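Revised good practice note for hand-held gripper recording

Members who collect demonstration data with hand-held gripper tools will receive the second edition of the Good Practice Note this December. The text was approved by the Working Group on Demonstration Data after 10 member sites had sent written comments on the draft. It replaces the first edition in full, and sites should withdraw older printed copies from their recording rooms when the new one arrives.

The Note applies to all recording in which a person carries the gripper by hand and the camera is mounted on the tool. It does not apply to teleoperated arms, for which the existing guidance remains in force. Sites that run both kinds of work in the same room should keep the two sets of records apart.

Background to the revision

The first edition was written when most members were recording simple pick-and-place tasks with rigid objects. Since then a growing share of the work has moved to cloth, including folding, flattening and sorting. Cloth raises questions that the first edition did not answer. It keeps the shape of the last handling, it can hide the other hand, and two operators following the same instruction may treat it quite differently.

The review was led by Drita Angelovski, with Ostap Kravets and Gorazd Kneževič as drafting members. They examined 2924 recordings supplied by sites at Sullutska and Leiva. Their report found that the most frequent cause of rejection was an incomplete session record, usually one in which the operator's gloves or the starting state of the cloth had not been entered. Faults in the recordings themselves came second.

Gloves and the free hand

Section 4 is new. Where an operator wears gloves, the same pair must be worn from the start of a session to its end, and the colour and type must be entered in the session record before the first recording. A change of gloves closes the session. Sites may choose their own gloves, but the colour should stand apart from that of the cloth in use, so that a reviewer can follow the edge of the hand without difficulty.

The free hand may hold, press or steady the cloth if the task sheet allows it. The sheet must say so in plain terms. The phrase "assist as needed", which appeared in many sheets submitted to the review, is no longer accepted. A suitable wording would be: "Hold the fabric down with the gloved hand while the gripper takes the fold."

Close views are permitted under the new text. At short range the hand may take up a large part of the view, and a black mesh glove pressed down on blue mesh fabric, with the cloth creasing under it, is an acceptable recording provided that the point of contact can be made out. Reviewers should not reject a recording only because the far part of the cloth is blurred.
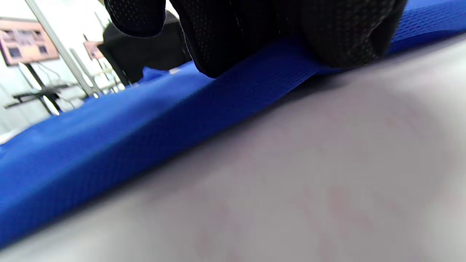
Work surface and surroundings

Section 5 asks that the surface under the cloth be plain and clearly different in tone from the cloth itself. Pale surfaces are preferred for dark or strongly coloured fabrics. Patterned covers should be taken away before recording begins.

The drafting members considered whether to require a screen behind the work area and decided against it. Furniture, stands and wall pictures may remain in view. Papers bearing names, identity badges and computer screens showing personal information may not. The session lead is responsible for checking the room from the height at which the tool will be carried, as items that cannot be noticed from a standing position are often plain to the camera.

Session records

The session record has been shortened to 5 entries: operator code, task sheet number, gloves, cloth and surface. Under "cloth", sites should give the colour, the kind of weave or knit if known, and whether the piece was laid flat, folded or crumpled at the start. Trade names are not needed. The record is to be completed by the session lead and kept with the recordings for as long as they are held.

Operators are to be offered a break after each full task sheet. They may stop a recording at any time without giving a reason, and stopped recordings are to be marked as such and kept out of the count.

Transitional arrangements

Recordings made under the first edition remain valid and need not be repeated. Sites with work in progress may finish the current task sheet under the old rules. New sheets must follow the second edition from the date on which the site receives it.

The Trudia and Gasodo sites have agreed to act as points of contact during the first months of use. Velimir Vidmar will answer questions on task sheets, and Kastriot Softić will deal with session records and the handling of older material. Requests for a site visit should be made in writing through the member's usual representative.

Two matters were left open and will return to the Working Group at its next meeting: the use of wet or damp cloth, and recording with more than one gripper at the same table. Members with experience of either are invited to send a short written account to the secretariat.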